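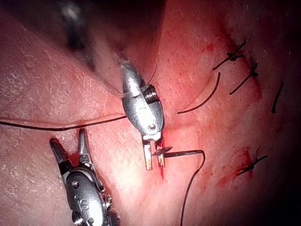
2020-08-30

The hay barn on the Chisholm road burned down in July and I have put off writing about it, mostly to let the insurance people finish first. They have finished, so I can write down what I remember.

I was asleep when the pager went. The dispatcher gave it as smoke near the Rivden turnoff, and that could have meant a grass fire or a car. By the time I got my boots on and was backing out of the driveway I could see an orange patch over the ridge, and it was too big to be a car.

Our station in Kaltov has 2 trucks. The older one carries 754 gallons, a number I know because it is painted on the door and I have washed that door many times. Matěj Tichý drove it that night and I rode with him. He didn't talk on the way out except to ask me whether the Brasside crew had been called. They had, and they were 23 minutes away.

The barn was already gone when we pulled in. The roof had come down on the east side and the hay was burning from the inside, so there was no question of going in. The owner had moved his tractor and let the cows out the back gate before we got there. He was standing in the road in a bathrobe and rubber boots, pointing at the house.

We worked on the house side first. The siding facing the barn had started to blister and one window had cracked from the heat. We kept water on that wall and on the propane tank next to the porch until Brasside arrived with their tanker. After that it was a matter of moving water. There are no hydrants out there, and the pond was low – lower than I had seen it in any other summer – so the tanker ran back and forth to the creek for most of the night.

Hay is a slow job. You can put out everything you can see and it will start again an hour later from the middle of a bale. A neighbor came over with a loader at first light and pulled the stack apart a bucket at a time while we wet down each pile. I ate a cold egg sandwich on the tailboard at some point and then went back to it. We rolled up hose before lunch, and then got called back at suppertime when one of the piles flared up.

The investigator put the cause down as the hay itself. It was baled damp after the rain and stacked tight, and it heated until it caught. I have heard people in town say it was kids, or the wiring. The barn had no wiring. The owner used to run an extension cord out there in the winter, but it was coiled up in his garage.

If you put up hay yourself, buy a long probe thermometer and check the middle of the stack every day for the first few weeks. If it reads hot or smells like caramel, call us before you start pulling bales apart. Air getting in is what sets it off, and we would much sooner come out and stand there with a charged hose for an afternoon.

The house is fine apart from the siding and the window. The cows are on a cousin's pasture until the new barn goes up – steel this time, and farther from the porch.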